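Category: Grippers & End Effectors | Set-up Guides
2 comments | 82 shares

4.2 Comparing finger sets on the hand-held gripper

Brirkum's sheet claims one finger set handles all tableware. Treat that as a claim until you have run your own trials.

1. Check that the base plate screws are tight.
2. Wipe both square markers with a dry cloth. Do not use solvent.
3. Close the fingers on nothing and confirm that the tips meet.
4. Pick up a plate by the rim and hold it upright for 60 seconds.

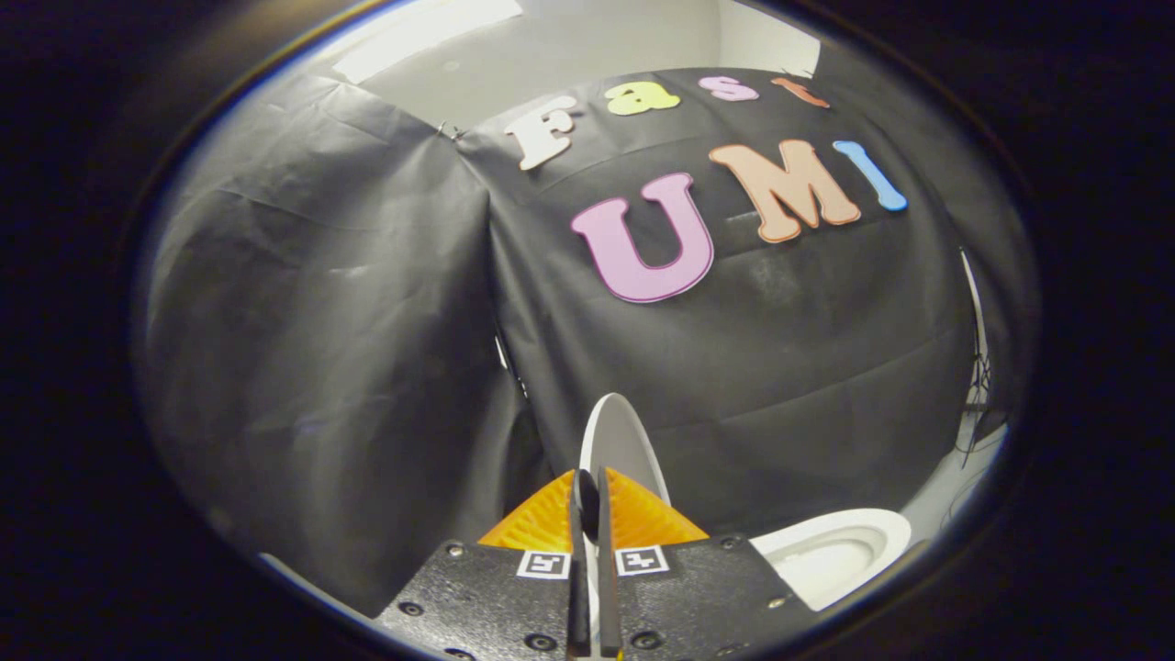
5. Set the plate down, open fully, and repeat until you have 100 grips. A short run tells you very little, whatever the Sudside demo suggests.
6. Change to the second finger set and start again from step 1.

NOTE: Log a slip as a fail even if the plate stays in the fingers. The Hamdan score sheet calls this a "soft pass." We don't.

CAUTION: Keep your free hand out from under the plate. Ceramic chips are sharp.

A good result on plates says nothing about bowls. Test those separately, and don't average the two.

1 Like | Share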